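Tovar Cell — Notebook Entry
Date: 4/26/20
Entered by: M. Tsegaye
Operators: C. Brunton (morning), M. Tsegaye (afternoon)
Task: Temley, chargers and cables, remote control, both arms

Status at start of session

The cell was powered on with the controller settings left from the previous session. The left arm reached its home position normally. The right arm stopped short of home on the first attempt and reported a joint limit warning at the wrist. C. Brunton cleared the warning, jogged the wrist back by hand with the brakes released, and repeated the homing routine. It completed. The same warning appeared in December on this arm and was put down to the leader handle being out of its cradle at startup. The handle was in its cradle this morning, so that explanation should no longer be relied upon. An entry has been made in the Duvedeck fault log.

Both leader handles were zeroed before recording. The trigger on the right handle still returns slowly. It does not affect closing, but on opening the gripper lags the operator's finger by enough to be noticed, and operators tend to compensate by pulling the arm away early. Replacement springs are on order from Ternance.

Purpose of the session

The previous set of demonstrations for this task was recorded on a bare layout, with one strip and its cables laid straight. The model trained on that set performs acceptably on the same layout and poorly on anything else. In particular, it closes on a cable when a charger body is beside it. The present set is to be recorded with the cables left where they fall, with more than one strip on the table and chargers of similar color placed near one another. The operator is not to tidy the table before starting an episode. Tidying done with the arms, as part of the episode, is permitted and should be noted.

Target for the set is 21 accepted episodes per operator. Recording was divided between the two operators by time and not by layout, so that each would meet both easy and difficult arrangements.

Procedure as followed

1. Operator takes the handles and confirms that both arms follow.
2. Second person calls the goal for the episode (remove a named charger, seat it in a named strip, or move it to the round socket).
3. Operator performs the goal at an ordinary pace. No pausing over the target to think. If the operator needs to think, the arms are to be lifted clear first.
4. Second person marks the end when the gripper has opened and withdrawn.
5. Operator gives a grade before looking at the replay.

Item 5 is new. Grades given after the replay in earlier sessions were consistently more generous than grades given before it, and the difference was large enough to affect which episodes were kept.

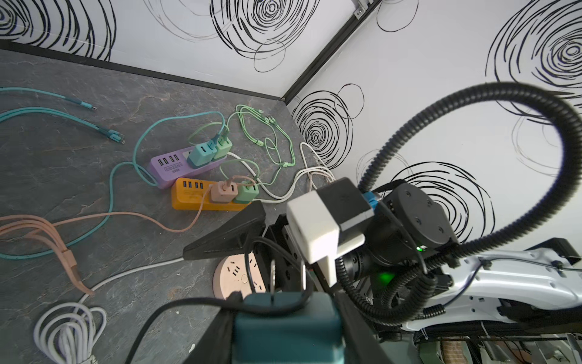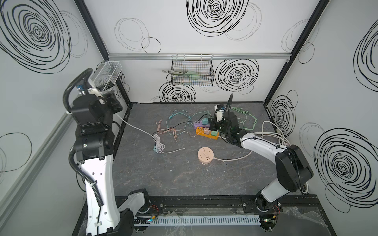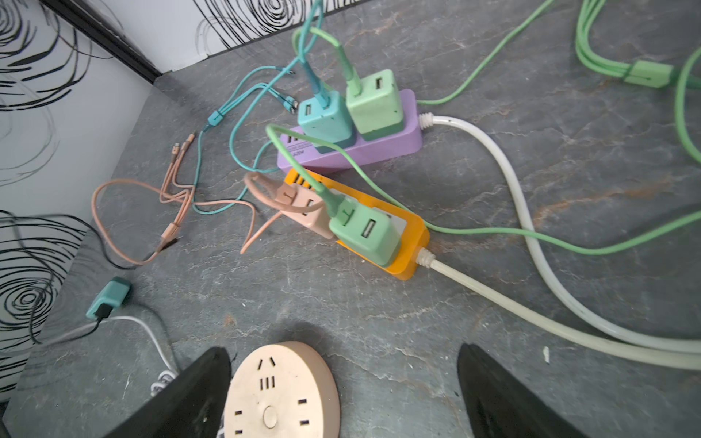 Tovar cell, Temley layout with two strips and the round socket.

Observations, morning

C. Brunton reports that removal is considerably easier than insertion under remote control, and that the two should be treated as separate skills when the data are divided for training. In removal, the strip tends to lift with the charger unless something holds it down. His practice is to rock the charger lightly along the long axis of the strip before pulling. A straight pull was tried on several occasions and the strip came up with it on each of them. The rocking motion is small and may be lost if the recordings are thinned to a lower rate. The full rate is to be kept for this set until that has been checked.

Holding the strip with the second gripper works well but is slow to set up, and it places the second arm in the overhead view. It was agreed that both methods will be recorded and tagged separately: "rock" for one-handed removal, "brace" for two-handed.

Insertion failed most often through rotation of the charger in the fingers. The operator has no sense of force through the handles and does not know that the charger has turned until the prongs meet the socket face. The wrist view is the only useful one at that moment. Operators are reminded to look at the wrist view on final approach, even where the wider view is more comfortable. Where a charger has turned in the grip, the correct action is to set it down and take it up again. Pushing it against the socket face to straighten it is not to be demonstrated. It worked twice by luck this morning, and both episodes have been rejected despite their outcome.

Observations, afternoon

The cables gave more trouble than the chargers. A cable lying across the approach path will usually slide off the finger if the arm comes down slowly. At ordinary pace it is carried along, and the operator then has to choose between continuing and shaking it free. Both are legitimate, in my view, and the model ought to see both, but the shaking motion must end before the fingers close on anything. In episode 9 I closed with a cable still across one finger and pressed it into the charger body. The episode is marked rejected and should stay in the archive as a negative.

The hoses and wiring on the arms themselves require attention when the wrist is turned through a large angle. I stopped one episode of my own for this and unwound the wrist before continuing. C. Brunton considers that a soft limit should be set in software. I would prefer a tone in the operator's headset first, as a soft limit would be felt as the arm refusing to follow, and new operators react to that by pulling harder.

The round socket was found to be the more demanding target of the two types. It is not fixed to the table and turns when touched off center. We discussed securing it with tape and decided against doing so for this set — the model will be expected to deal with a socket that moves. Operators should approach it from directly overhead with the fingers open, come down evenly on both sides, and correct only after a full stop.

Data handling

The 6 rejected episodes are stored with the others and carry the rejection reason in the text field. Please write the reason in words. Codes were used in the earlier set and the key to them can no longer be found.

The combined Temley archive stands at 2,458 episodes after today's upload, all tasks included. The upload was checked against the local disk by C. Brunton and the local copy has been retained.

One discrepancy remains open. The timestamps of the wrist camera streams and the joint log drift apart over a long episode. In short episodes it is of no consequence. In the longest one from this afternoon the gripper is visibly closed in the replay before the log shows it closing. I have asked that no episode from this set be used for training until the streams have been realigned.

For next session

Check right arm homing from cold, handle in cradle, and record the joint angles at the moment of the warning.
Fit trigger spring if received.
Begin with insertion while operators are fresh; removal afterward.
Change of operator at the midpoint of each block, with handles zeroed again at the change.
C. Brunton to draft the wording for the "rock" and "brace" tags and circulate it.

Layout was left on the table as it stood at the last episode. Please do not clear it.

M.T.

Added later, C.B.: I agree with the above, with one reservation. The instruction against pausing over the target should allow a brief stop before insertion. My better insertions all contain one, and I would not want them graded down for it. To be discussed before the next block.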